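Tea task catch-up, Monday, minutes by me (Yutong Xiong)

Osaze Bashir was in the room, I dialled in for the first bit and then ran over, and the two people from Lamus joined late.

1. Where we've got to
Osaze says we have 3140 episodes on the drive, nearly 2000 of them with both camera views saved properly. I'd thought it was more! The rest have one view missing, and Troso can't train on those, so they go in a separate folder for now. We want both teapots in every batch from here on, the steel one and the glass one. 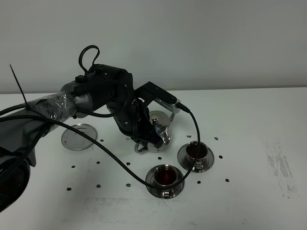

I asked whether we could stop labelling the start and end of each pour by hand, as it eats my whole morning. Osaze wants to keep it up until the Zelenák script agrees with us on 18 episodes in a row (it managed 2 last time, bless it). Grumbling noted, mostly mine.

2. Cup positions
Long chat about this one. Lamus think we keep putting the cups in the same few spots, and having looked back through October I have to agree. We'll pick the dots from a shuffled list before each run and write them in the log, and if anyone moves a cup halfway through, the episode gets thrown out. Osaze will make the list.

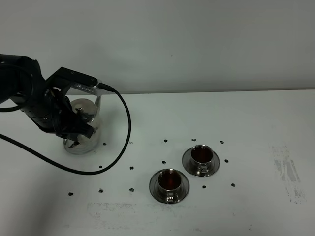

Glass teapot in the gripper, both cups on their saucers

3. Anything else
File names: please, please put the teapot in the name. The Nimamness upload is still slow, so leave it running overnight.

Actions
Osaze: shuffled list, chase Zelenák script
Me: sort the one-view episodes, carry on labelling
Lamus: send back their notes on the last batch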